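The Dish Soap Aisle Taught Me How to Stock My Own Cupboards

I spent one month this March working the evening shift at a household goods store in Clundwood, and I'm going to tell you about the dish soap. I know. Stay with me!

The idea was to write something about how shops keep their shelves looking the way they do, because mine at home look like a landslide. I have three half-used sponges under the sink and a bottle of window cleaner older than my couch. So I asked Sutter, the store in question, if they'd let me stock shelves for a few weeks, and they said yes, and handed me a box cutter and a pair of kneepads (bring the kneepads, always bring the kneepads).

Dish soap turned out to be my aisle. I figured I'd get something glamorous, like candles. But soap is heavy, it comes in fast, and people take it from the front and leave a hole behind, so somebody has to be there pulling bottles forward all evening long. The shop calls that facing. You bring everything up to the lip of the shelf, labels out, so the row looks full even when there are only a couple left at the back.

There are two ways to do it. The slow way is one bottle at a time, by the cap, turning each label as you go. I did it like that for my first two shifts and my wrists hated me. The other way is with your whole hand: palms flat, fingers spread, and you press the group together until the bottles are standing shoulder to shoulder. Plastic bottles have a little give to them, and you can feel the row settle. It's weirdly satisfying, like squaring up a deck of cards.

And I got very fond of the colors. I had never once looked at dish soap under a good overhead light, and it glows! Lemon is this loud school-bus yellow, lime is the green of a melted popsicle, and on a black shelf they look like something you'd want to drink (please don't). The Cammer bottles were my favorites, with the red circle on the label and the slice of fruit sitting in it, lemon on one and lime on the other. 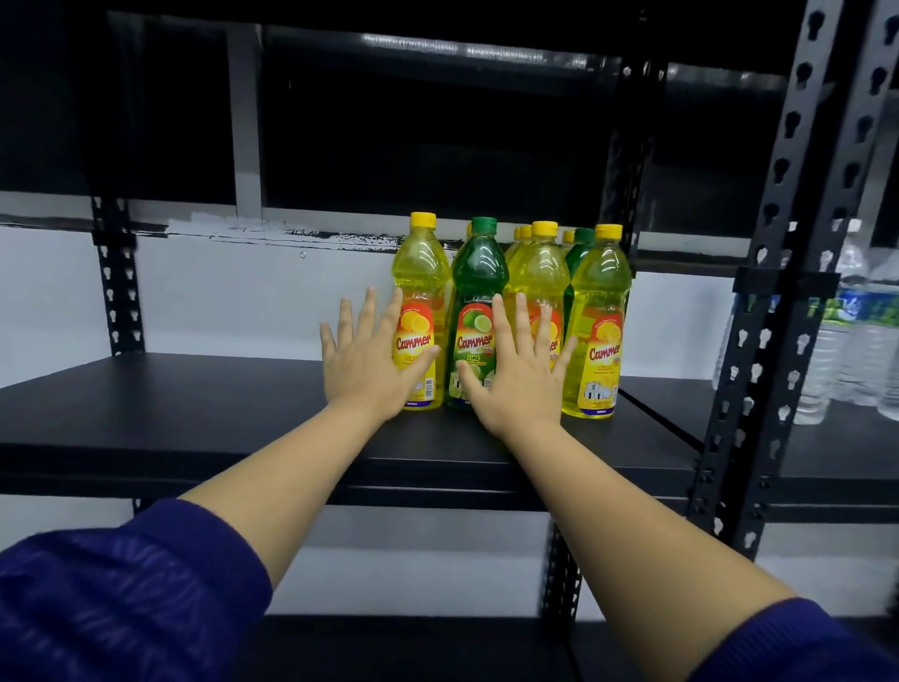
Bringing it home

By my last week I was facing my own pantry at eleven at night. My husband came down for a glass of water and found me turning soup cans, and he went back upstairs without a word.

Most of what I learned carries over just fine. Tall things go behind short things unless they're all the same height, and then you want them packed close so they hold each other up. Keep the same flavor or scent in a line from front to back, so the one you see tells you what's behind it. I was always letting a stray lime wander in among the lemons, and at home it's the same story with black beans and kidney beans.

New stock goes to the back. I knew this one already and had never done it in my life.

I also bought a shelf. It's a Jemel, black metal, and it cost me $178, more than I'd planned on, but it doesn't sag and I can wipe a soap drip off it in one pass. My old wire rack let every narrow bottle tip over. If yours does that, a cut piece of Dotik liner is a much cheaper fix, and I used 17 inches of it to rescue the rack in the laundry room.

The window cleaner is gone. The three sponges are still there, but they're facing forward.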